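Why Do Bedsheets Get So Wrinkly?

Hi again! I make my bed most mornings (okay, not all of them), and every time I pull the covers back I find the same thing. Wrinkles! Big ones, tiny ones, ones that run right across the mattress like rivers on a map. So I went and read up on it, and now I get to tell you.

Let's start with a bed that has white bedding on it.
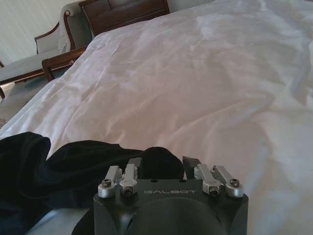
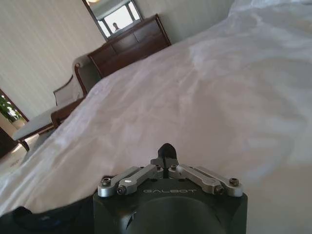 To understand a wrinkle you have to think very, very small. Lots of sheets are made of cotton, and cotton comes from a plant. The fluffy part of the plant gets twisted into thread, and the thread gets woven over and under, over and under, until you have cloth. If you could shrink down smaller than a speck of dust and go inside one of those threads, you'd find long chains of stuff called cellulose. The chains lie next to each other and hold on with weak little links, a bit like kids in a line holding pinkies.

Now you climb into bed. You roll over, you kick, you pull your knees up. All that pushing bends the cloth, and your body makes it warm and a tiny bit damp from sweat. (Everybody sweats at night, even in January!) Dampness makes the pinkies let go. The chains slide around, and when the cloth dries out they grab hold again in their new places. If the cloth was bent when that happened, it stays bent. That's your wrinkle.

An iron does the same trick backward. Heat and steam make the chains let go, the iron presses everything flat, and they link up again while the cloth is flat. Pretty neat, right? Irons get super hot though, so leave that one to a grown-up.

Some cloth hardly wrinkles at all. Polyester is made in factories out of a kind of plastic, and water doesn't get into it very well, so its chains mostly stay where they are. Wool is springy and likes to bounce back. Linen is the champion wrinkler. I have a linen shirt that looks slept in before I even get it buttoned.

Want to try it yourself? Find two old cotton hankies or rags. Scrunch one up dry and squeeze it in your fist while you count to 80. Dampen the other one with a little water, scrunch it up too, put a rubber band around it, and leave it on a plate until it's dry all the way through. I left mine for 26 hours and it came out looking like a walnut! Open them both up and see which one has the deeper creases.

And if you just want a smoother bed, grab the sheet by two corners, give it a good flap, and pull it tight before you tuck it in. Clothes you've dropped on top should go in the drawer or the hamper first. I forget that part a lot and end up making the bed with a sock in it.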